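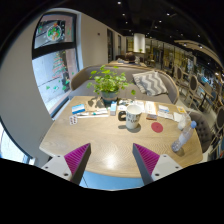 Ticket 731: Shared calendar shows every meeting twice
Product: Herano desktop, synced through Lindix
Status: Open, then Closed, then Open
Reporter: Shahzad Pirzada

Original report
Since the July update, every recurring meeting on the team calendar appears two times, an hour apart. Half the office joins the first one, talks to itself and leaves. The other half does the same an hour later. Productivity may have gone up, but I'd still like it fixed.

Support reply
Please sign out and sign back in.

Reporter
Signed out and back in. I now have 54 copies of the budget review, which is more budget review than we have budget.

Support reply
Please check the time zone under Settings, Region.

Reporter
It says Jõgi. I had to look this up. That's the name of our old meeting room, which someone typed into the location field years ago and which Lindix has apparently promoted to a time zone. The dropdown is grayed out. I tried it on the laptop in the small room too, same result.

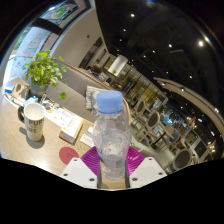
Small room: water bottle, and the mug on the table.

Support reply
Escalated to Triltby, who maintain the sync connector. Please do not delete any events.

Reporter
Your last message arrived 5 minutes after I deleted some events. They came back with "(copy)" in the title.

Triltby
Known problem with custom location names. Steps:
1. Quit Herano on all machines.
2. In the Lindix admin page, clear the Location Alias field.
3. Set the region by hand and save.
4. Start one machine, let it finish syncing, then start the others.

Reporter
Done. Duplicates are gone except for the fire drill, which is still down for 2 p.m. and 3 p.m. Leaving this open until we know which one is real.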